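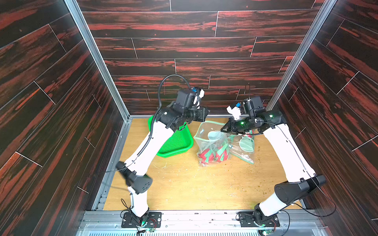
Home Issues Authors Subscribe

June — Silvia Hubáček

3.2 What people did with the recipe cards

I went into this part expecting the Dorketholm households to throw most of the cards away. We mailed 800 of them with the Curamier vegetable boxes, and 500 came back with something scribbled on them, so I was wrong and pretty happy about it! Most of the notes were swaps (parsnip for celery root, that sort of thing), and a few were complaints about my soup.

Nerness was a different story — folks there cooked from memory and kept the cards as bookmarks. Figure 2 plots the swaps by season. The winter bump is mostly cabbage, and I'd read it loosely, as Matoušek did with his own market diaries.

Figure 2. Ingredient swaps written on returned cards, by season.

We use cookies to remember your reading preferences. Accept / Manage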